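**Ticket: walk-in cooler alarm, Lascombe kitchen**
Opened 2018-11-08 by Leszek Adamczyk
Status: waiting on part

Walk-in alarm went off twice during dinner service. Display read 50 F. Moved the dairy and fish to the reach-ins and called Luven.

Checked the door first. Gasket is split near the bottom hinge, nearly 6 inches. Taped it for the night. Temperature came down to 41 and stayed there until close.
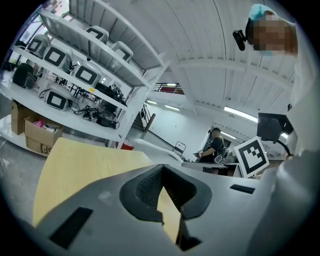

Luven tech came in at 3 the next afternoon. He cleaned the condenser coil and reset the defrost timer, which had been set to run in the middle of service. He says the compressor is fine. New gasket ordered through Ntuli.

Until it arrives, keep the door shut between pulls and write down the temperature every 2 hours. Call me if it goes over 41.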